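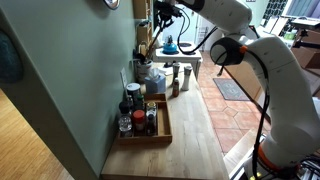
Category: Kitchen storage

Spice tray

A spice tray is a shallow, open box, usually rectangular, used to keep jars and small bottles together on a kitchen worktop. It differs from a spice rack in having no shelves and no fixing to the wall, and from a spice drawer in that it can be picked up and carried to the table (one of its great pleasures!). Wood is the classic material, though tin and enamel trays are also found.

Form

The simplest tray has a flat base and four raised edges, high enough to stop a jar sliding off when the tray is moved. Many have a divided section at one end for the smallest jars, which would otherwise vanish behind their neighbours. The wooden tray shown has its compartments at the back, with a gold-lidded jar sitting in them, while a canister too tall to be comfortable in most trays stands behind it against the wall.

Mixed jars are very much part of the charm. Coloured lids make a surprisingly good filing system, and a cook who knows that red means paprika will find it faster than any label can be read.

History

Open trays were long sold as tea or cutlery trays and put to other uses at home. The Clokemard tray, made by the joiner Malachy Nic Aodha, was among the first in its district to be sold for spices alone. It came in 3 sizes, the largest 42 cm long, and had a removable divider held in slots. Landier later brought out a beech version with rounded corners, and the Jonmont tray added a cut-out handle at each end, a lovely touch that has been copied ever since.

Placing

Trays are generally kept on the worktop within reach of the hob but out of its steam. Heat and strong sunlight dull the colour and scent of ground spices, paprika and turmeric especially. Pepper mills often stand beside the tray, being tall and in constant use, and a crock of wooden spoons is another regular companion.

Oisín Egan, in his household column of 19/01/2020, argued for keeping only four spices in front and turning the rest out every December. His readers wrote in to defend their cumin.

Care

Wooden trays are wiped with a damp cloth and dried at once. A little food-safe mineral oil brings up the grain beautifully. Sticky rings left by oil or syrup bottles come away with warm water and a drop of washing-up liquid.

See also: Cruet; Pepper mill; Nistor box; Utensil crock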